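4.2 Do tinted lenses reduce reported glare?

The claim that any dark lens makes bright conditions easier to work in is repeated so often that few authors bother to cite it. We found the evidence thinner than expected. Most of the surveys we reviewed asked wearers whether they felt more comfortable, and people who have paid for a pair tend to say they do.

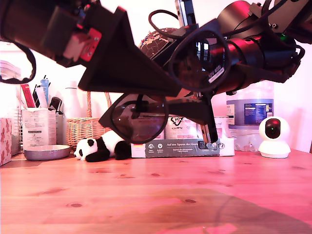
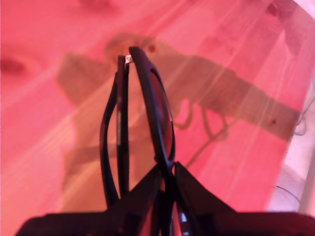
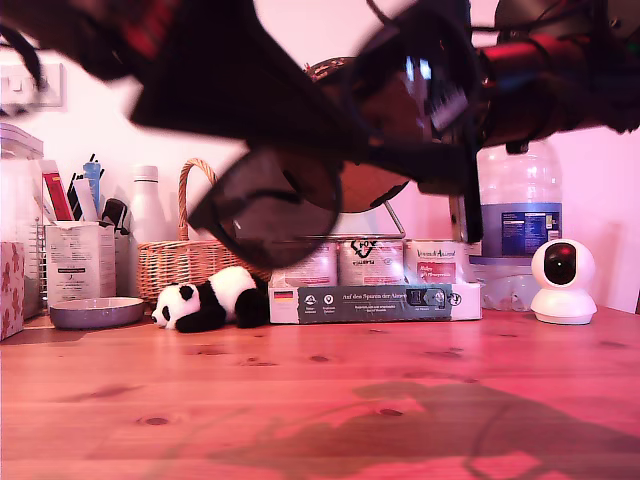 Figure 3. Black-framed eyewear, three views.

Does a darker tint mean better protection from ultraviolet light? Tint and ultraviolet protection are separate properties, and a very dark lens can let through more ultraviolet light than a pale one with a proper filter.

The Limarton survey is the one usually quoted against us. It collected 1,401 responses in July, and 67 percent of them reported less squinting. Gebretsadik treats this as settled. We do not. The form went out to existing customers, it had no question about hats or shade, and squinting was never measured by anyone other than the person doing it. MacKinnon's smaller study at Farna at least had a comparison group, with about 50 outdoor workers given clear lenses. The difference between the groups was in the expected direction but small, and it disappeared in the late afternoon readings.

Only 2 of the studies in our review recorded how often the glasses were taken off. That seems a serious gap. A lens in a pocket shades nothing, and average wearing time could explain much of the spread in results. Until it is recorded, we would treat any single figure for glare relief with caution, including our own in Section 5.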